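The Slow Death of the Office Tea Break

I started at Antoniadis in June, straight out of college, and the first thing anyone taught me was how Yolanda Delacroix took her tea. Milk first, two sugars, and don't you dare leave the bag in. I learned that before I learned where the bathrooms were!

At 10:30 every morning the whole floor got up and wandered over to the kitchen. There wasn't a bell or a calendar invite or anything like that. One chair would roll back, then another, and off we went for 20 minutes of talk about bad landlords, good bakeries and whether the Clunholm bus would ever run on time (it never did). I found my apartment in that kitchen. I also found out I was in line for a promotion, which my boss had forgotten to mention.

Then we moved to the new building in Brindham, and it all sort of fizzled. The kitchen was two floors down. People brought in their own cups and kept them by their elbows, and pretty soon we were all sipping away by ourselves, typing with one hand. I did it too. I'm as guilty as anybody.

I asked around to see if other offices had gone the same way. Sotiris Ververidis spent years at a print shop in Clallow and told me their break had hung on right up until the old kettle quit. The new machine made one cup at a time, so the first person was finished before the last one got a turn. "You can't chat in a line," he said. "Everybody's looking at the back of somebody's head."

Antigoni Galanis has the opposite story. Her team brought the break back last winter, and all she did was buy a teapot. A big ugly brown one, she says, with a chip in the spout. You have to pour from a pot, and you have to ask who wants some, and by then you're already talking.

So I bought a teapot. Mine is yellow, and I carry it up two flights of stairs every morning feeling a little silly. The first week I had one taker. Last Thursday we ran out of cups and had to send somebody down for more, and I heard all about a wedding, a leaky roof and a very spoiled cat.
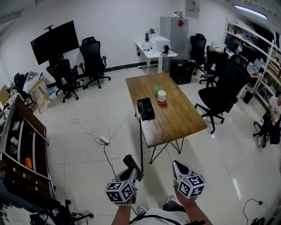 Eftychia Lazaridis: We tried the teapot thing at my office and it lasted until the argument over who washes it. Now we walk to the corner café together instead, rain or shine, and I'd say it works even better because your boss can't wave at you from her desk. But please, milk first? With a tea bag? Yolanda and I need to have words.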